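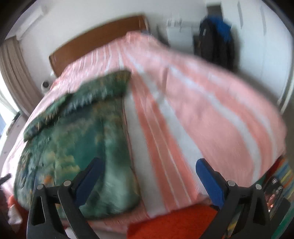

Words by the Working Week desk, Lernton

Iida Hakala has folded other people's clothes for a living for most of her adult life, and she would like it known that she's very quick. "I can do a shirt while I'm telling you about my weekend," she says, and then she does one, while telling me about her weekend (rain, a cancelled ferry, a very good soup). I'm a terrible folder and I mention this early on so she doesn't hand me anything.

Iida works for Skitside, the laundry and home service firm that most people in Lernton know from the vans. You leave your washing out, or you have someone come in and put it all away for you. She has done both sides, first in the hall with the big dryers and then out in people's bedrooms. Since the spring a good part of her week has gone on something else. She folds with a pair of plastic fingers in place of her own, a gripper you hold in your hand, and a camera on it records the lot.

The recordings go towards Hirano, which is what Skitside calls its folding robot. Hirano lives in a side room off the hall and has so far learned towels. It's good at towels! I watched it do a stack before Iida came off her break and it was oddly soothing, like watching someone else do the washing-up. Clothes are another matter.

"A towel has four corners and they're always in the same place," she says. "A jacket has sleeves and a collar and a pocket and poppers, and whoever took it off has left one arm inside out. My hands know what to do about that. I'd never had to think about it until I had to do it with two fingers."

So is it hard? She laughs at me. The first week was awful, apparently. Everything took forever and she went home with a sore wrist and a bad temper. You can't smooth things flat with your palm, you can't tuck something under your chin, and you have to decide which bit of the cloth to pinch before you go anywhere near it.

"You end up planning it like a parcel. Where's the edge, which layer have I got, have I got one layer or two. And a slippery fabric just laughs at you. Patterned ones are worse in a way, you lose the seam. You're looking at leaves and clouds and thinking, all right, but where's the sleeve?"

They do a lot of it on beds, she tells me, as that's where people really sort their clothes. The hall has lovely long tables at the right height, and for a while all the recording was done there, until one of the engineers went out on a home round with her and saw what she puts up with. Stripy bedspreads, soft mattresses, chargers all over the place, and you standing at the foot end with your back bent.

"He said, oh, it's all wobbly. I said yes, welcome to my job."

By the time we spoke the team had made 2,636 recordings. There are three of them on it, sharing two grippers, so somebody is usually doing the boring part, which is typing notes into Divis. Divis is the program that keeps track of everything, and Iida has strong feelings about it. It logs you out if you stop for a sneeze. It wants to know whether a garment is a "top" or an "outer" and there's no box for the things that could be either. Her best day was a Tuesday when she got through 153 folds, and Divis lost the notes for the afternoon.

"I kept the number, though. I wrote it on my hand."
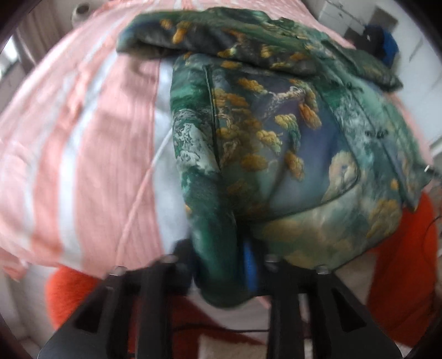
Teaching the thing that folds

I'd been putting off the obvious question and I think she knew it, because she got there first. Does she mind?

"People ask me that in a special voice," she says. "Like I've been poorly."

She does mind, some days. When the towels went over to Hirano the early shift got smaller. There were no sackings, but two people who left weren't replaced, and the early shift was the one with the radio on and the best gossip. Now it's quieter and you spend more of it fetching and loading. She misses the towels themselves as well, which surprised me. They were the easy part of the morning, when you could let your mind wander. What's left for people is all the fiddly stuff, one after another, and you're more tired by lunch even though you've handled less.

On the other hand her shoulders are better. And she gets paid a bit more for the recording hours, after some back and forth with the office. The first offer was the same rate as folding, and Iida's view was that showing someone how to do a job has always paid more than doing it, so why should it be different when the someone is a machine? They met her somewhere in the middle.

What she'd really like is a say in what comes next. She wants Hirano on duvet covers, tomorrow if possible, and she wants it kept away from the home rounds. Some of her customers are on their own all day. They talk to her while she's putting things away, and they tell her which jumper was a present and which one they're not allowed to throw out.

"I don't see who they'd tell," she says.

I asked whether the gripper has changed how she folds at home. She thought about it for a good while. She's started putting collars straight before anything else, she says, and she pinches things. Her sister has noticed and does an impression of her, snapping two fingers like a crab.

Her break was over by then and there was a pile waiting. She offered me a go with the gripper before she went. I picked up a sock, dropped it, picked it up again and handed the whole lot back.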